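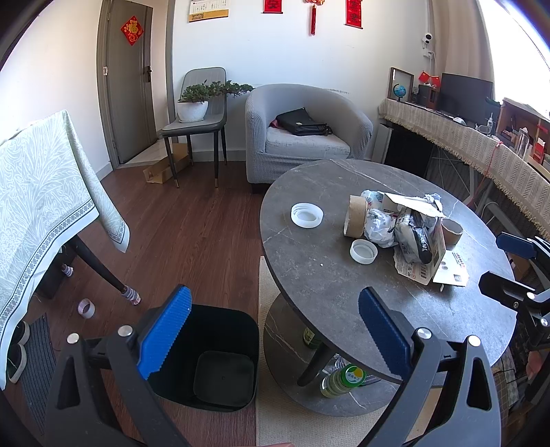 I had promised myself to write on this blog every two weeks, and my last post is from November, so you can see how it goes. Today I want to write about small rubbish. I mean the caps, the tubes, the torn wrappers, the paper that comes with other paper. Big rubbish is easy for me. When a chair is broken, I know that it is broken and I take it out. The small things stay, and they always stay on the round table.

We bought this table when we moved here. It is grey with white veins like marble, and I was proud of it for a whole winter. It has a second shelf underneath, lower and also round, and I believe this shelf was my first mistake. A shelf near the floor invites bottles. You put one there "for the moment", then the next one keeps it company, and after that you do not look down any more.

My friend Shaimaa Hegazy, who studied with me, says that every home has one surface where things go to wait. In her home it is the top of the washing machine. In my parents' home it was the television, in the time when televisions were still thick enough. I asked also Daniyal Bukhari from my evening class and he told me that he has no such place, but I have been in his car.

So, how I do the clearing now. I bring the bin to the table. It sounds like a very small thing, but before I used to carry the rubbish to the bin, one handful and then another handful, and on the way I found something else to do. Now the open bin stands on the floor beside the table and I do not sit down until I have finished.

First go the soft things: plastic bags, crumpled paper, snack packets. They take the most space and when they are gone the table looks already half clean, which gives me courage. Then the toilet paper tubes. I must confess that I keep the tubes longer than a normal person. I once read that you can start seeds in them, and I did try it with beans on the window sill, and the beans did not come. Still I bring each empty tube out of the bathroom and stand it on the table as if it had a future. Now they go with the cardboard.

Then the little plastic things, caps and rings and lids. With these I am slow. For each one I ask if the bottle or the box it belongs to is still in the house. If I cannot say in the time I need to count to eight, it goes. Madhu Awasthi, my neighbour, finds this rule too cruel. She has a drawer full of lids and she says that one day I will come to her door and ask for one. Maybe I will.

The last group is paper with writing on it, and this is the difficult part for me.
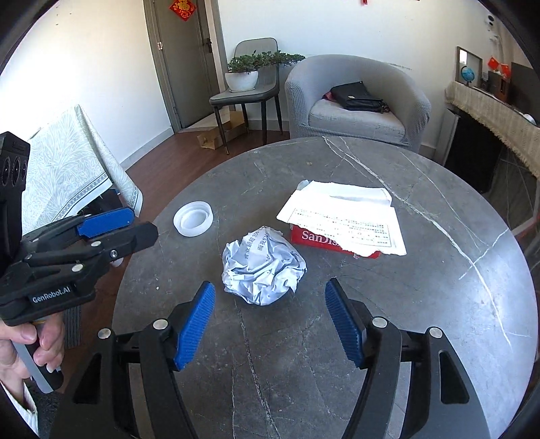

I cannot throw away a paper which I have not read. A crumpled one I open again, I look at the numbers, and I make it into a ball again. Leaflets, receipts, the sheet with the table of small print that comes with something you bought. My father kept all such papers in a biscuit tin, and when he needed one, it was never in the tin. I know this, and still I read. What helps me is to do it standing up, with two piles only, keep and go. Before I had a third pile for "maybe", and that pile was simply the table again.

Boxes are near to this problem. A small, good box, of a strong colour, from a memory card or from some earphones, is very hard to let go. I tell myself that it will be useful if I want to sell the thing. I have never sold anything. I allow myself two small boxes in the desk, and when a new one arrives, one of the old ones must leave.

When the top is free I wipe it with a damp cloth and then with a dry one. On a dark stone pattern you see each crumb, but strangely only from one side, against the light. From the other side it can look perfectly clean. I walk round it one time before I put the cloth away.

Some readers asked me after my other post about the socks on the table legs. I mean the other table, the one with the light green cloth. Yes, they are knitted, they are striped, and they stay on quite well. They protect the wooden floor when we pull the table. You can wash them by hand, but let them dry fully before you put them back. I have seen them sold for chairs too, in packs, and I am thinking about it.

The bottles from the lower shelf I take down separately, glass in one bag and plastic in another, and I go with my shoes already on, otherwise the bags will stand by the door until the next day. The flattened cardboard comes with me on the same trip if I have a free arm.

Next time I would like to write about the kitchen cupboard, the high one. I need first to borrow a ladder from Madhu.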